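Talking choirs with Lucyna Gajewski

I was ten minutes early and Lucyna Gajewski was already on her second coffee, which tells you plenty about the woman who has run the Bondbridge community choir for longer than some of its members have been alive. She waved me over with a pencil (there's always a pencil, she conducts with it half the time) and started talking before I'd got my coat off.

"I can't sing, you know," she told me. "I mean I can hold a tune. But put me next to Dariusz and I sound like a door."

Dariusz Wilczyńska is the bass she talked into joining after hearing him sing along to the radio at a gas station. He said no twice! She left a rehearsal schedule under his windshield wiper and he turned up in April, sat in the back row and didn't open his mouth until the break.

I asked how many people came in the beginning and she laughed so loud the next table looked around. "Six. Four altos, one tenor with a cold, and me. We did a lullaby because it was the only thing that worked with four altos."

These days there are almost 200 names on the list, though she's quick to say you'd never fit them all on the risers, and plenty only show up for the winter concert. She doesn't mind that. I pushed her a little on it, because I sang in a choir in college where missing two rehearsals got you thrown out, and she made a face.

"People have babies. They work nights. If somebody can come for the last 2 weeks and knows the notes, what am I going to do, send them home?"

She does get strict about words. Consonants, mostly. She made me say "night" across the table until she could hear the T, and I'm a little ashamed of how long it took. Her old teacher in Stirnden, Stanisława Wasilewska, used to stand at the far end of the church with her back turned and put her hand up every time she lost a word. Lucyna still does it. The sopranos hate it, she says, and the sopranos need it most.

We got onto the trip to Brekov next. They sang outdoors there last summer in a wind that took half the sheet music into a pond, and the second half of the program was done from memory, more or less.

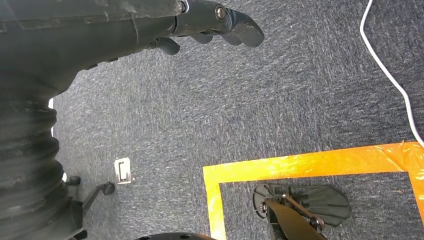 She swears it was the best they've ever sounded, and she's been threatening to take the folders away ever since. The tenors have started hiding theirs.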